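Home Stories Archive Submit About

The Rose Side of the Bed 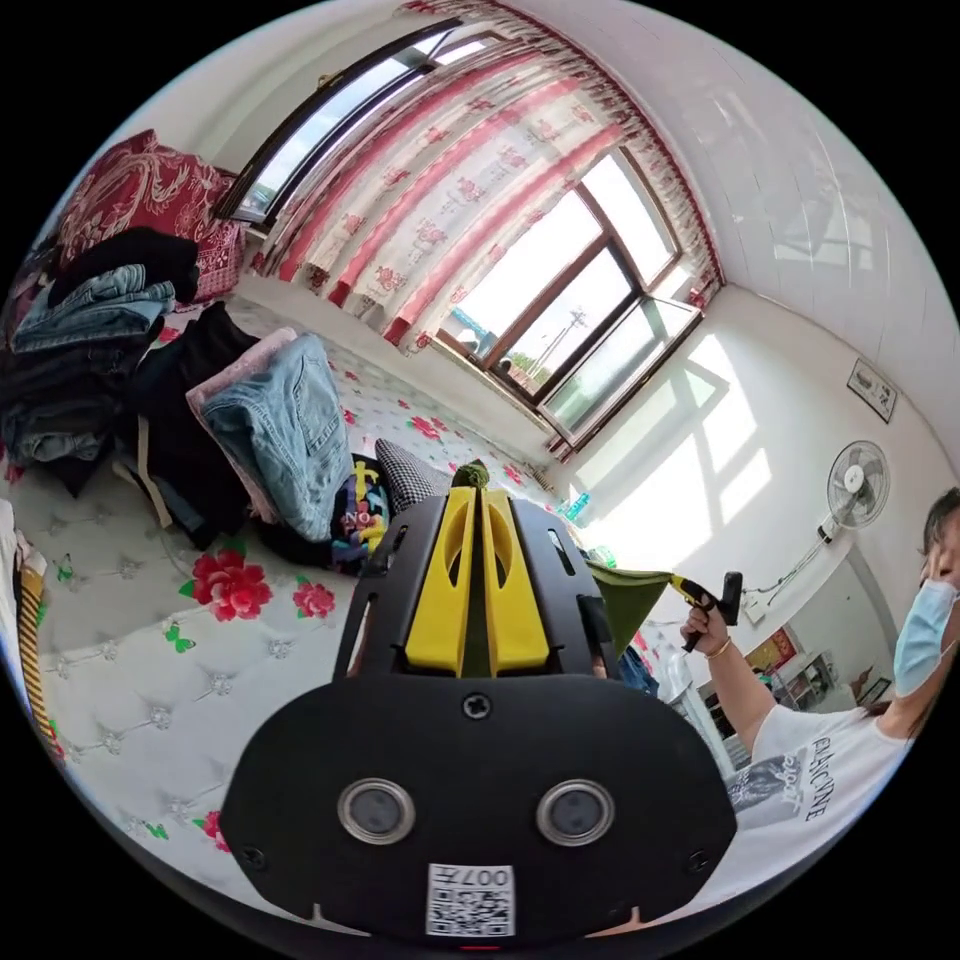 Jeans to the left, decisions to the right.

I had until 11 to clear the bed, and I'd spent most of the morning just moving things from one end of it to the other. The bus to Sunurow left at noon and cost 178 whatever you carried, so my aunt's advice was to carry everything. My aunt has never lifted my bag.

The jeans were easy – I fold jeans when I'm nervous, so by breakfast they were already in a stack with the black sweater on top. The light blue denim I folded and unfolded (it was from Drilon, from the good summer, and it hadn't buttoned since). I put it on the pink and told myself that meant maybe.

Then there was the mattress cover. My grandmother bought it at Vaněk's the year they closed, with the big red rose and the tiny green butterflies and all those little sparkly studs that print themselves on your leg if you sit too long. As a kid I believed the butterflies moved at night, and I used to go to sleep with my hand flat over one so it couldn't leave without me. Silly! But I'd pushed the whole pile of clothes back toward the wall that morning just to see the rose properly.

The window was open and I could hear my aunt down in the yard, telling the neighbor I'd be home by September. I hadn't said that to anyone.

I picked up the black sweater, then the denim. I left the denim on the bed, over the smaller rose, and went to look for the big bag.

212 likes 11 comments Share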